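Lewis Baxter has run the fixed-income desk at Petersen for 16 years, and for most of that time he has kept his positions short. In September he began moving the other way. The average maturity of the main portfolio is now just under seven years, the longest since he took over.

"The curve pays you to wait again," Baxter said in an interview at the firm's offices. "For two years you gave up yield to own anything past the five-year point. That penalty is gone, so the question is what else you're being paid for."

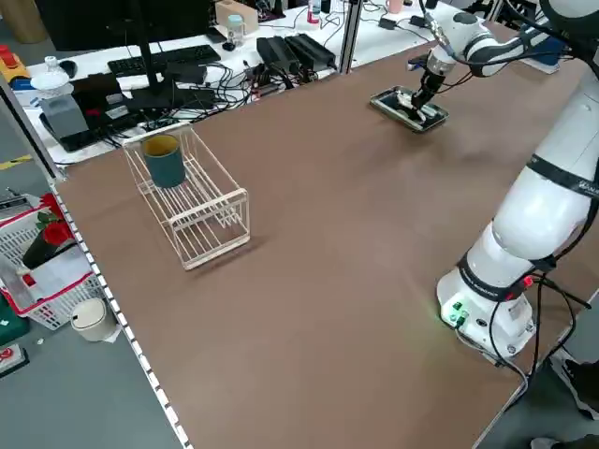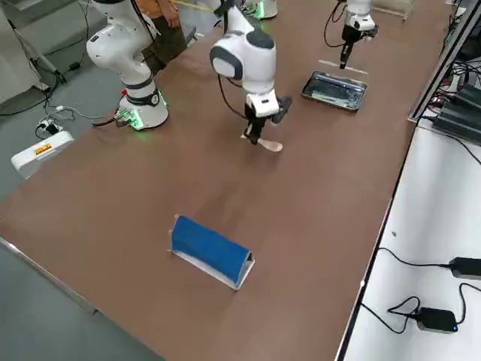

*White robot arms at a brown tabletop.*

His answer is mostly term premium, the extra return investors ask for in exchange for holding a long bond instead of rolling over short ones. Petersen's model puts it at its highest level in a decade. Baxter treats the figure with some caution.

"Every shop has a model and they all disagree on the level," he said. "They tend to agree on direction. I use the direction."

The portfolio holds 125 separate bonds, down from nearly twice that. Government debt makes up a little more than half. The rest is investment-grade corporate paper, with utilities and regional lenders the two largest groups. Baxter has sold most of his lower-rated holdings, where he says spreads no longer cover expected losses.

"High yield was trading at 800 over when I started buying it," he said. "We're nowhere near that. If defaults only go back to average, you've earned roughly what you'd get from a Treasury, with more paperwork."

On inflation he is less certain. Goods prices have been flat for several months, while rents and insurance are still rising faster than the central bank would like. He expects two rate cuts over the coming year and has not positioned for more. A third would help the fund, he said, but he would want to know what had caused it.

Marion Haldane, who oversees risk at the firm, sets the limits Baxter works within. She confirmed that the desk asked for a wider duration band over the summer and was given part of it.

"He wanted a full year on either side of the benchmark," Haldane said. "We settled on nine months. The stress tests were acceptable at that level and less so beyond it."

Those tests assume a parallel rise in yields of one percentage point, followed by a steeper move at the long end alone. The second case produces the larger loss. Baxter holds a small futures position against it and reviews the size each month.

Clients have asked mainly about cash. Many still keep large balances in money market funds, and Baxter said he does not try to talk them out of it.

"If you need the money in 14 months, leave it where it is," he said. "If you need it in seven years, you're taking reinvestment risk, and you should at least know the size of it."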